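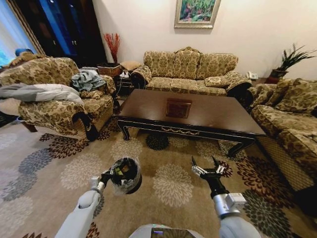 音乐节短换场:自带入耳监听机架的接线、编号与上台流程

音乐节拼盘演出的换场时间通常只有十五到二十分钟,其中留给监听的部分更短。乐队如果自带入耳监听系统,能不能按时开演,主要看两点:机架与舞台接口箱之间的线是否提前编好号,监听混音是否在到场之前已经存好。下文按排练室准备、装箱、上台、撤场的顺序写,适用于四到五人编制的重型乐队,鼓组用麦克风拾音,吉他走箱头或模拟器均可。

分享 1,171 评论 122

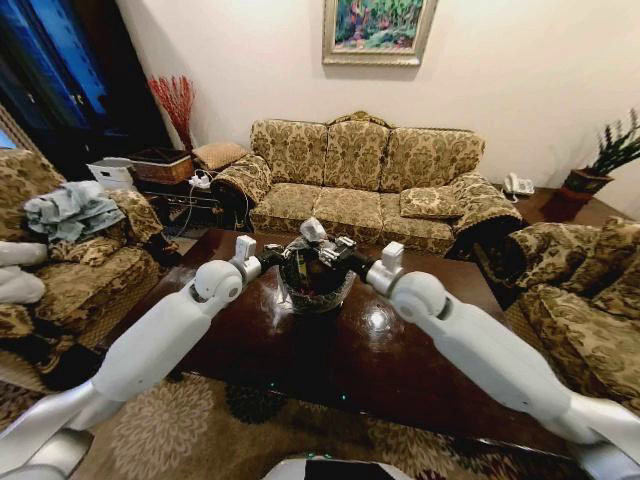
Ylva Dahlgren
监听工程师、巡演技术统筹
6月

一、系统构成

机架里需要的设备如下:

1. 机架式数字调音台一台,输入不少于十六路,输出不少于八路。
2. 十六路分线器,带一组直通输出和一组变压器隔离输出。
3. 无线入耳发射机,按乐手人数配置,立体声模式下每人占用两路输出。
4. 天线合路器一台,发射天线一支。
5. 路由器一台,固定在机架背面,天线朝外。
6. 带滤波的电源时序器一台。

鼓手不离开座位,可以用有线耳机放大器代替无线发射机,省下一组频率。我们给Mukico配的机架就是这样做的:三套无线加一套有线,共4套立体声混音。

分线器的直通输出接自己的调音台,隔离输出接主办方的舞台接口箱。幻象电源由谁提供要在技术要求里写明。多数分线器只有直通一侧能把48V送到话筒,隔离一侧会被变压器挡住。按上面的接法,幻象电源由乐队自己的调音台提供,主办方那边不需要打开。如果主办方坚持由他们供电,就把两组输出对调,同时确认自己调音台上对应通道的48V全部关闭。

二、输入表

输入表的顺序一旦定下,整个巡演期间不要再改。下面是一份可以直接套用的十六路分配:

1 底鼓内
2 底鼓外
3 军鼓上
4 军鼓下
5 踩镲
6 高音通鼓
7 落地通鼓
8 吊镲左
9 吊镲右
10 贝斯DI
11 吉他左
12 吉他右
13 伴奏左
14 伴奏右
15 节拍器
16 主唱

节拍器不需要送到主扩。第15路的隔离输出可以不接,也可以接上并在输入表里注明“仅监听”。后一种做法有风险,接手的调音师没看表就推起来,观众会听到整首歌的节拍器。建议不接,那根尾线用胶带折回捆好。

和声话筒需要占用通道时,优先合并底鼓内外或者去掉军鼓下,不要动第13到16路的位置。

三、尾线编号

尾线指从分线器隔离输出到舞台接口箱的那一束卡侬线。长度取五米,太短够不到接口箱,太长在侧台会缠在别的乐队的器材上。

编号规则:

· 两端都贴标签,公头和母头写同一个数字。
· 标签贴在护套上,外面再套一层透明热缩管。只用打印标签纸的话,出汗的手拔几次就会脱落。
· 每八根一组,用不同颜色的胶带区分。第1至8路一种颜色,第9至16路另一种颜色。
· 分支处错开长度,第1根最长,第8根最短,插接口箱时从一个方向依次插过去。

束线用编织网管,不要用扎带勒紧。扎带处反复弯折,半年左右屏蔽层会断,故障表现为时有时无的嗡声,在现场很难查。

四、在排练室存混音

1. 全部设备按演出时的方式接好,包括分线器。不要为了省事把话筒直接插进调音台,分线器会带来少量电平变化。

2. 逐路设增益。鼓手按演出力度打,峰值停在-12 dBFS附近。重型音乐现场的力度普遍比排练大,留出的余量不能再少。

3. 每路加高通滤波。踩镲和吊镲设在300 Hz,军鼓下设在120 Hz,主唱设在100 Hz,吉他设在80 Hz。底鼓和贝斯不加。

4. 逐人做混音。先给节拍器和本人的乐器,再给主唱,最后加其他。每加一路都让乐手演奏一段副歌,不要只听前奏。

5. 每路耳机输出末端加限幅器,启动时间取最短,阈值以乐手可接受的最大音量再加3 dB为准。限幅器不能省。话筒掉地、接头带电插拔时,瞬态会直接进耳道。

6. 存成场景,名称写编制和版本,例如“四人_室外_v3”。调音台本机存一份,U盘存一份,手机控制软件里再存一份。

Natália Sokol给Cumico做监听时另存一个“安全场景”:所有效果器旁通,只保留增益、高通、限幅和基本电平。主场景加载异常时直接切过去,先把演出做完。

环境话筒也在这一步处理。入耳隔音好,乐手听不到观众,容易摘掉一边耳机,结果是另一边越开越大。在台口左右各放一支小话筒朝向观众,高通设在200 Hz,电平比主唱低12 dB即可。通道不够时只放一支。

五、无线频率

到场前向主办方索要频率分配表。大型音乐节由专人统一协调,乐队自己扫频得出的结果不能直接用,因为同一时刻其他舞台的设备可能还没开机。

没有分配表时的做法:

1. 关闭自己所有的发射机。
2. 用接收腰包或发射机自带的扫频功能扫一遍可用频段。
3. 选一组空闲频率,逐台写入发射机,每写入一台就开机一台。
4. 全部开机后,拿腰包走到舞台四角和鼓后各站十秒,听有无杂音。
5. 记下备用频率两组,贴在机架门内侧。

发射天线离舞台中央的直线路径上不要有人群和金属桁架。机架放在鼓侧时,天线用支架升高到两米以上。发射天线和无线话筒的接收天线之间至少隔开三米,两者靠得太近,无线话筒的有效距离会明显缩短。
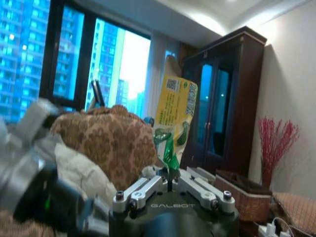
路由器走5 GHz,信道手动固定,隐藏网络名称。乐手的手机只开放各自那一路混音的权限。控制软件支持分权限的话,进入设置把输入增益锁死。我们用的Plindik把这一项放在“用户”菜单的最后一页,换手机以后要重新设。

六、发给主办方的文件

文件控制在两页以内。第一页是舞台图,第二页是输入表和说明。说明部分写清以下内容:

· 乐队自带监听系统,不需要地面返送。主唱要一只备用返送的,在舞台图上标出位置。
· 乐队自带分线器,提供十六路五米卡侬尾线。
· 幻象电源由乐队提供。
· 机架位置和电源需求:鼓侧一路16 A,与背线设备同相。
· 话筒自带与否。自带的写型号,不自带的写可接受的替代。
· 联系人姓名和电话,只写一个人。

文件名里放乐队名、年份和版本号。旧版本一旦发出去就会一直有人用,现场核对时第一句话先问对方手里是第几版。

七、上台流程

开演前六十分钟

机架推到侧台,找到临时电源,开机。加载场景,检查路由器和手机连接。所有腰包换新电池,不用上一场剩下的。

开演前三十分钟

鼓组在鼓台上装好,话筒全部夹到位,鼓话筒线接入分线器。有滚轮鼓台的音乐节可以在这一步完成七成的工作。用调音台的输入表头逐路敲击确认信号,从第1路到第16路,中间不跳。

前一支乐队下台后

第1分钟:鼓台推到位,机架推到鼓侧,接正式电源。断电切换会让调音台重启,机架里装一台小型UPS可以避免。

第2至4分钟:尾线交给舞台技术人员,两人同时插,一人插第1至8路,一人插第9至16路。

第5至8分钟:与主扩调音师逐路对线。乐队这边报通道号和名称,对方确认后才报下一路。不调音色,只确认有信号、顺序对、没有底噪。

第9至12分钟:乐手戴上耳机,演奏一段副歌。需要修改的用手势,指乐器,再指上或下。一次只改一个人的混音。

第13分钟以后:不再改动。主唱话筒静音,等舞台监督的信号。

Söderlund舞台的舞台监督Roald Rustad要求乐队在开演前两分钟完全离开接口箱,很多音乐节有类似规定,对线要在这之前结束。

八、常见故障

某一路主扩有信号,耳机里没有

先查分线器直通侧到调音台的跳线。机架在运输中受振动,跳线松脱最常见。其次查场景是否加载完整。

耳机里有信号,主扩没有

查尾线编号是否与接口箱一致,再换一根备用卡侬线。尾线箱里常备两根不编号的备用线。

两边都有50 Hz或100 Hz嗡声

确认隔离输出侧的接地断开开关位置,逐路拨动,听到嗡声消失即停。不要拆电源插头的地线。

单侧耳机无声

先换耳机,再换腰包,最后查输出。顺序不要反过来,耳机线断的概率最高。

手机连不上调音台

观众进场以后无线环境会变差。用一根网线把平板或笔记本直接接到路由器上,由一个人代替所有乐手操作。这根网线事先插好,盘在机架抽屉里。

混音整体偏小,腰包已开到最大

检查发射机输入灵敏度是否被碰到低档。有的型号换电源后会恢复默认设置。

九、撤场

演出结束后先把耳机输出总静音,再关幻象电源,等十秒,再拔话筒。顺序颠倒会有爆音,乐手这时往往还戴着耳机。

尾线从接口箱拔下后立即收进网袋,与机架一起推离舞台,到侧台再盘。话筒数量按输入表核对,主办方的夹子和自己的夹子分开放。

当场把本次用到的改动另存为新场景,不要覆盖原场景。室外下午场和夜场的混音差别不小,主要在吊镲和环境话筒的电平,两份都留着,下次按时段加载。

腰包电池全部取出。长途运输前机架内的设备螺丝用手拧一遍,松的加尼龙垫圈。

十、备件清单

· 五米卡侬线两根
· 一米卡侬跳线四根
· 入耳耳机一副,通用耳塞三种尺寸
· 腰包一只,频率预存为主唱那一组
· 五号电池一盒
· U盘一只,内有全部场景和两页文件的PDF
· 网线一根,三米
· 热缩管、标签纸、胶带两色
· 保险管,规格与电源时序器一致

U盘里的PDF要与已发给主办方的版本相同,每次改版后同步更新。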